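Home Posts Club Stuff Recipes About

Snack bags are the worst (and I keep signing up for them)

16th August

So I finally have a minute to write up where the club project is at, and I'm going to do it with a cup of tea and no spreadsheet open, because I've had enough of spreadsheets this month.

If you're new, our robotics club is entering the Pevano challenge in September. Every team gets the same kind of job: household stuff goes from one container to another, the arm does it, and the judges watch with very straight faces. We're team Grinard. There are five of us, and when we split up the item list I put my hand up for snack bags. I love snacks! I thought it would be easy!

Reader, boxes are easy. A box has sides, and you can come at it from above and close the fingers and you pretty much know what you're going to get. A bag is a different shape every time you put it down. It folds where it wants to, the shiny plastic throws light back at the camera, and if you pinch at the wrong spot you get a nice firm hold on a corner and nothing else — and then the whole thing swings.

My first set of nine practice grabs went badly. Three bags made it. I went home grumpy and ate one of the test items, which I have since replaced. The next nine were better once I stopped aiming for the middle and started going in a bit slower, with the fingers open wider than felt sensible. I also quit flattening the bags out before each try. The judges won't be doing that for us, so why was I?

The other thing that helped was swapping where we practice. The lab bench at Itport is all gray plastic, very tidy, and the arm got kind of spoiled by it. A regular wooden table with a wicker basket, a cardboard box and normal clutter is much closer to the real thing. The basket handle is my sworn enemy, by the way. You have to plan your way past it every single time.
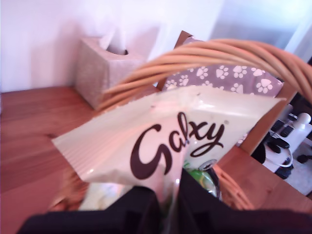
Galaxy bag in the grip over the basket, and then a blue and orange-red one at the cardboard box:

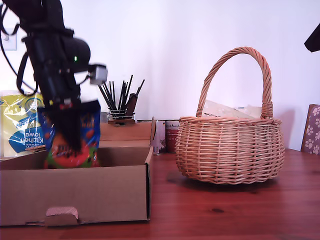
What's left before September

Cables first. They loop down the side of the arm and I want them tied back properly before we do any more long sessions. After that I want a whole evening of nothing but crinkly bags, all sizes, and then we'll try mixing them in with cans, which I'm a little nervous about. Does anyone have a good trick for bags that are nearly empty? Leave me a comment, I'll try anything.

Recent posts
Our trip to the Szczepańska workshop
Gripper pads: what I bought and what I sent back
Pevano rules, the short version
Banana bread for a club meeting

This site uses cookies to remember your settings. By continuing to browse you agree to our use of cookies.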